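7/10/22

ok so I finally did something with the awkward corner and I have Thoughts, so this is going to be a long one, mute me now if you don't care about wallpaper or shelves

1/ Background for the new people: I rent a small workroom in the old Heswood building. It's where I fix things, drink tea and pretend to do my paperwork. For two years the walls were the color of a dentist's office and everything I owned lived in a pile on the table.

2/ The wallpaper came first. I had been looking at plain stuff, sensible stuff, a very nice sage green. Then I saw the one with bullfinches on it and that was the end of sage green. It's a winter pattern, so yes, I put up snow in July, and yes, my sister has already texted me about it.

3/ It's from Sternalholm, end of the line, last rolls. I paid 40 a roll and didn't regret it until I had to match the pattern at the corners. If you have never tried to line up half a bird with the other half of a bird while standing on a chair, I recommend a geometric print instead. Or dots. Dots would be great.

4/ I ended up with a couple of birds that just sort of stop. I've decided I like them.

5/ Rule for this corner was: get stuff OFF the table. So the walls are doing most of the work now. Rail across the back, basket on the rail, mesh shelf on the left, wire rack under the shelf. The table's only job is whatever I'm fixing plus one tray.

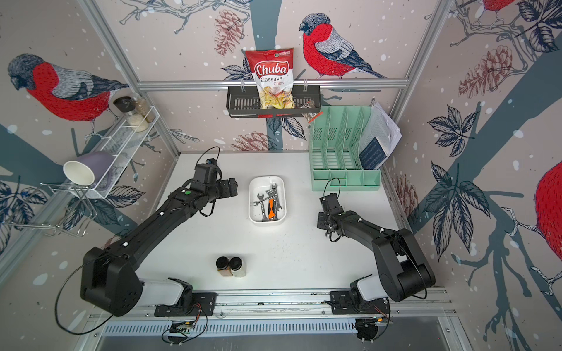

Birds, snacks, wrenches. Corner is open for business!

6/ Let's talk about the basket first, seeing as I know you all zoomed in on it. It was meant for spray bottles and rags. It held spray bottles and rags for one afternoon. Now it's the snack basket and I think we both knew it would be.

7/ The Chuba cassava chips are the current favorite. Very crunchy, bad for concentration, and the bag is tall enough to stand up in there by itself — I can grab it without getting out of my chair. I know the correct thing would be to decant them into a jar. I'm not going to decant chips.

8/ The jars are a different story, I do love a jar. Those two used to live in the kitchen at home, way at the back of the cupboard, and now I can see what's in them. Lunch at the workroom is a pot of something grainy and whatever I brought in a box. Saves me a trip to the cafe downstairs, where I once spent 432 in a single month and had to sit quietly with my bank app for a bit.

9/ Mug goes on the rack under the shelf, on its side. I tried it upside down and I tried it on a hook, and on its side is the one I stuck with. It's my lavender one, with the white rim. If you visit, you bring your own.

10/ The mint green organizer!! I had this exact type of thing in school and I forgot how good they are. Four slots for the upright stuff and a row of little compartments along the bottom. I'm still working out a system for the compartments. Fuses? Stamps? The tiny screws that are left over after you've put something back together?

11/ And ok, the papers. The papers are behind the organizer and not in the organizer. I can hear you typing. I have a stack to go through before November and I'm not filing anything until I know what I'm keeping. Putting it all away neatly first would just be hiding it from myself.

12/ The tray is my favorite change and it's the cheapest one. Plain white, rectangular, nothing fancy. Tools I'm using go in the tray, tools I'm not using go back in the drawer. Before this I'd put a wrench down, turn around, and lose it for a week under an envelope.

13/ Are the wrenches lined up by size? They are not. I know some of you have the foam cutouts with a little wrench-shaped hole for every wrench (hi Wesness workshop people, I've seen your drawers, they're beautiful). I just want them all in one place.

14/ Costs, because three of you asked already: I gave myself a limit of 300 for the whole corner and the wallpaper ate most of it. The basket was secondhand from Jurčo, the jars I had, the organizer was in a free box. If you skip the birds you could do the same thing for under 100 easily.

15/ Still to do: a proper lamp, something for the cables, and a second hook rail if I can find one that matches. Also the paperwork. I'll post the other side of the room once it's fit to be seen, so give me a few weeks — and if anyone has a spare roll of the bullfinch paper, my messages are open.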